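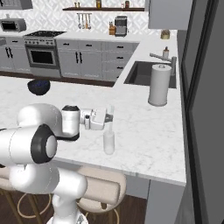
Marble owners, do you regret it?

tulthorpe_deb
We're redoing the kitchen in August and I'm stuck on the island. My heart says white marble, my husband says quartz. Quote for the marble came in at 693 more, and that's before sealing. Anyone living with it day to day?

nido77
Six years with ours and I'd do it again tomorrow! Yes it etches (lemon juice, mostly) but you stop seeing it. I seal it twice a year and wipe up the wine before bed, usually.

Qudah
You stop seeing it, maybe. I saw every single ring on mine and ripped it out after 2 years. With kids – forget it. Get the quartz.

nido77
I raised two kids on mine, Qudah. We used coasters.

imum_kitchens
Depends on the finish. Honed hides etching way better than polished. Also ask how thick the slab is, and go for a plain squared edge, it's easier to clean. This is the look I keep coming back to:
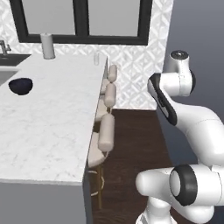 White marble with soft gray veins, gray side panel, stools tucked in

tulthorpe_deb
Ooh, love the gray with it. Does the dark bowl scratch the stone, do you think? I have a heavy one just like it.

Qudah
Stick felt pads under it. Still voting quartz.

Anas Abou Jaoude
Ask the yard for an offcut and leave half a lemon on it overnight. If the mark bugs you in the morning, go with your husband's pick.

tulthorpe_deb
Calling the yard at 9, lemon is ready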